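Breakfast Tray Questions, Answered

We get a lot of mail at Menon about the egg toast breakfast, far more than we ever expected when Hidayah Rondonuwu first put it on the guest menu at our little house in Bresport. So we've gathered up the questions that come in most often and done our best with them. Get yourself a coffee, we do tend to ramble!

What do I need on the table before I start?

Less than you'd think. A cutting board, a plate, a serving tray and your bread. We like a big sheet of brown paper under everything, since crumbs get everywhere and you can fold the whole lot up at the end and shake it out over the garden. Set the plate where you can reach it from the stove without crossing over anything — egg yolks are not forgiving on a long trip.
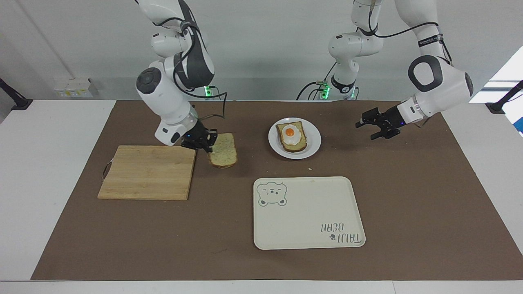
Which bread holds up best under an egg?

Something with a bit of body and a real crust. Soft sandwich bread is lovely for other things, but the yolk goes straight through it. We buy a seeded loaf from the bakery on Dellton Road and slice it ourselves, about as thick as a finger. If yours is a day old, so much the better, it toasts more evenly.

How do you keep the yolk whole?

Low heat, a lid, and patience. Crack the egg into a cup first and tip it in gently, then put the lid on and leave it alone until the white has set. Slide it onto the toast with a wide, thin spatula. And please don't worry if the edges come out uneven! 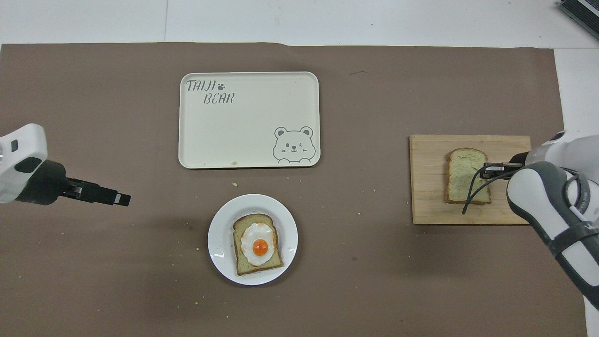
Can I make it for two without one going cold?

You can, and Darmawan Yusof does it most mornings in December, when the house is full. He toasts both slices ahead and fries the eggs together in one wide pan. If you've only got a small pan, finish the first one completely, with the egg in the middle of its toast on a round white plate, and keep the next slice waiting on the bamboo-look board close by. Whoever is hungriest gets the first plate. The other person can pour the juice.

Do I really need a tray?

Not at all, though it does make breakfast feel like a treat. A raised rim is handy if you're climbing stairs, and rounded corners are kinder to the bedspread. Children seem to eat better from anything with an animal on it.

How should I look after a wooden board?

Wipe it with warm soapy water, dry it right away and stand it on its edge overnight. Please keep it out of the dishwasher. A little food-safe oil now and then keeps it looking nice.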